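2020-08-05

# Godberg two-part work table: a review after 19 months

I bought the Godberg table when I moved my work out of the bedroom. I needed one large surface and not two small desks, and I needed it to pass through a narrow stairway with a turn in the middle. This last point removed most of the tables from my list. A solid top of a good size does not make the turn, and I know it well, as I had already paid one delivery company to try.

The Godberg is sold as two panels with two sets of legs. You put the panels side by side and join them from underneath with flat metal plates. I paid $700 for everything, with delivery to the street door. Carrying it up was my task.

## Before I bought it

I looked at two other tables. The Shojaei was the most beautiful, with a thick top in one piece and a soft edge, but it cost a little over $1,000 and had the stairway problem. The Plullelmont is cheaper and also comes in parts, but its parts are joined with a hinge, so the table can fold. I tried it in the shop in Gullcombe and did not like how it moved when I leaned on it near the hinge. Maybe for a person who folds the table every day it is a fair exchange. I never fold anything.

If your door is wide, I would say look at the Shojaei first. I still think about it sometimes.

## Assembly

The instructions are only drawings, and one drawing is wrong. It shows the joining plates going on before the legs. If you do it in that order, you have to turn over the complete table, and alone it is not possible without risk to the panels. I put the legs on each panel first, turned each panel over, stood them next to each other and then went under the table with the plates. It is not comfortable, but it works.

Some things that would have helped me:

- The screws for the plates are shorter than the screws for the legs. They come in one bag. Separate them before you start.
- Adjust the feet before you tighten the plates. After that the feet turn, but the tops do not follow.
- Use a hand screwdriver for the final part. The holes are not deep and it is easy to damage the thread.
- Keep the cardboard until you finish. It is a good floor for lying on.

The whole work took me one evening and a part of the next morning. The morning was for the feet. My floor goes down toward the window and I had not noticed it before I had a long flat object to compare.

## The surface

It is white and not very shiny, and I like this more than I expected. In the evening, with the lamp on, there is no bright spot looking back at me. Small things are easy to find on it. I drop many screws and pins in my life, and on my old brown desk each of them was lost for a minute or two.

White also shows everything else. Pencil goes away with a wet cloth. Coffee goes away if you see it the same day. Blue marker does not go away completely, and neither does the dye from a certain cheap notebook that I will not buy again. I tried alcohol on the marker and it helped a little, but I would test it in a corner first. There are now some thin scratches where I pull the lamp, and you must look from the side to find them.

## The joint

It is the reason people write to me about this table, so I will be careful.

With the plates tight, the two panels are level to my finger for almost the full length. At the front edge, where I sit, I can feel a very small step. A sheet of paper does not care about it. A ballpoint pen does, when I write exactly over the line, and I learned to move the paper. Once every few months I go under and tighten the plates again, as they become a little loose in the dry season.

Dust goes into the line. I clean it with an old toothbrush and a vacuum cleaner held close. Liquid goes into it too, so if you spill water, dry the underside also. I did not do this the first time, and the inner edge of the left panel swelled a very little and then went back - I was lucky.

Godberg sells a plastic strip to cover the joint. I ordered it and removed it after one week. It makes a bump, and a bump is worse than a line.

## Stability

Good, with one limit. When something heavy stands in the middle of one panel, nothing moves. When I lean with both arms directly over the joint, the table gives a short sound. It has never done more than that. I would not sit on it there.

The legs are plain and strong. I wish they were placed a little more to the outside, as my knee meets one of them when I work near the center.

## Would I buy it again

Yes, for this stairway. For $700 I have a large and calm surface that one person can carry in two trips. I would want a correct drawing, and longer screws for the plates. It loses one point for each, so eight of ten.

The joint from above, near the middle of the table: 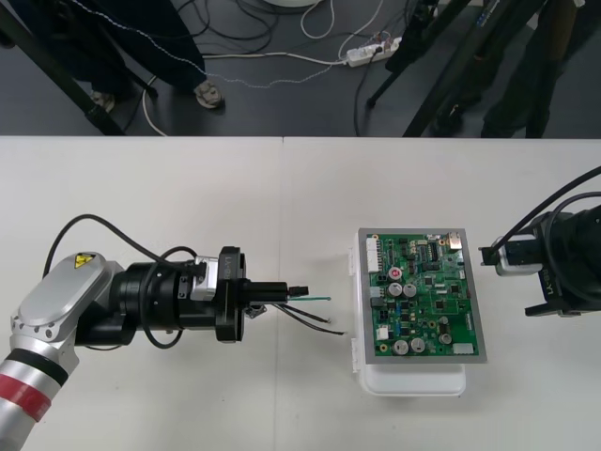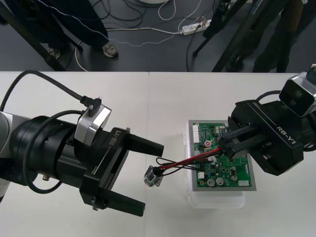

One reader answered the first version of this review to say that I am too kind about the plates. She has had the same table for longer than me, and in her opinion the screws should be replaced on the first day with ones of a better quality, together with a wide washer under each. She also disagrees about the cover strip. Hers stays on, at the back half only, where she never writes, and it keeps the dust out well enough that she forgot it was there. I have ordered the washers and will try them in August, when I have to move the table for painting in any case.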